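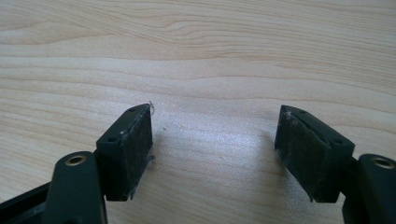
Fig. 1. Pale tabletop, wavy grain, glare in the middle.

Surfaces and Care, Handout 4: Reading a Tabletop

Bring this sheet to the bench session. Bring a soft cloth as well, and a flashlight if you own one. Phone lights will do, though you'll be holding the phone in one hand for most of an hour and you'll come to resent it.

Last time we covered finishes in the abstract. Today is about looking at a light-colored tabletop and working out what you've got before you do anything to it. Most of the damaged tables that come through the Vuden workshop were damaged by somebody cleaning them. The spilled coffee was fine. The rescue attempt did the harm.

1. Grain, and what it will and won't tell you

Start with Fig. 1. The ground color is a light beige, close to cream, and the lines are a little darker, tan going to pink. They run from side to side and bend near the top. Pale wood with a quiet, rippling figure like this makes people say "maple" or "birch" with great confidence. Either is a reasonable guess. Write it down as a guess.

Veneer or solid? You can't settle this from the top face. Go to the edge. On solid wood the grain carries over the corner and comes out as end grain on the short side. On a veneered top it stops, and you find either a thin applied strip or the layers of whatever is underneath. Get down on the floor and look at the underside too. Manufacturers spend their money on the side you eat from, and the bottom is usually where a table gives itself away.

A printed surface can look very good now. The Camenzind sample boards in the rack include two printed ones, and every term the class picks the wrong two. Check for a repeat: find one odd squiggle, then look along the board for its twin. Real trees are too disorganized to do the same squiggle again at a fixed distance.

2. Glare

Back to Fig. 1, this time the bright patch. The grain is easy enough to follow in the upper half. In the glare it nearly goes away, and you'd be forgiven for thinking the wood there had been bleached, or sanded, or attacked with something from under the sink. Every year somebody writes "faded area, center" on the condition sheet for a patch of reflected daylight.

So before you record any pale spot:

Move your head. If the spot moves with you, it's a reflection.
Block the light with your hand or the clipboard. A reflection goes out and a bleached patch stays.
Look again from the opposite side of the table, standing up.
Only then pick up the pencil.

Glare is worth having, though. With the light low and your eye low, a sheen shows you things that flat overhead light hides: rings, fine scratches, the dull trail where a placemat has been shoved back and forth for years. Put your flashlight almost flat to the surface and look toward it. Scratches show up as bright lines. A patch of worn finish looks dull in the middle of the shine. Grease looks like grease.

A matte finish will give you a soft, spread-out highlight, and a gloss finish a harder one with a clear outline. This depends on the light as much as the finish, so compare two surfaces under the same lamp or don't compare them at all.

3. Dust and lint

Dust on a pale top is discreet. It shows on dark things first. Look at the black pad on the left in Fig. 1: matte, slightly fuzzy, whitish specks all over it, and one thin curling fiber standing up at the top corner. Anything soft and dark that spends time near a table will collect a record of the local air. Felt feet, foam bumpers, the cushion on the chair, your sweater.

This matters for two reasons. Lint that lands on a finish while it is curing stays there for the life of the finish, which on a good table is longer than your interest in it. And a pad with grit caught in its face is a piece of very fine sandpaper. Check anything that touches the surface before it touches the surface. Brush foam and felt with a dry, soft brush, or lift the lint with tape. Don't wash felt feet and stick them back on damp. They fall off, usually under a piano.

4. Cleaning order

Dry dust first, with the grain, cloth folded so you have clean faces to turn to.
Then a barely damp cloth. If you can see water on the wood behind it, it was not barely damp.
Then a dry cloth, right away.
Then stop - this is the step most people leave out.

For anything sticky, use a drop of plain dish soap in warm water, and try it on the underside first. No scouring pads. No vinegar, whatever your aunt has told you. No spray polish in this room at all: the silicone in some of them gets into everything and makes the next coat of finish pull up into little craters. We had a can of it in the building once and were still finding craters in November.

5. Sanding, if it comes to that

It mostly shouldn't. If the top is veneer you have very little to work with, and once you're through it you're through it. The coarsest paper allowed out of the drawer for today is 600, and that's for knocking back a nib of dust in the finish, by hand, with the grain, a few light strokes. If you find yourself enjoying it, put it down.

Bench exercise

Work in groups of 2. Each pair gets one board from the Listia set and one tabletop from the row by the window. For each, record on the condition sheet:

Ground color and grain color, in plain words. "Honey" is banned. So is "blond."
Direction of the grain, and where it bends.
Solid, veneer or printed, with the evidence you used. "Looks real" is not evidence.
Sheen under the flashlight, and any marks that hold still when you move.
Anything touching the surface, and how clean it is.

Swap tables with another pair and do it again without reading their sheet. Then read their sheet. Differences of opinion are expected and should be conducted quietly, as the Vultdale upholstery class meets through the wall and has complained before.

For next time: read the section on water rings, and look at the table you eat at with a flashlight. You may want to do this alone.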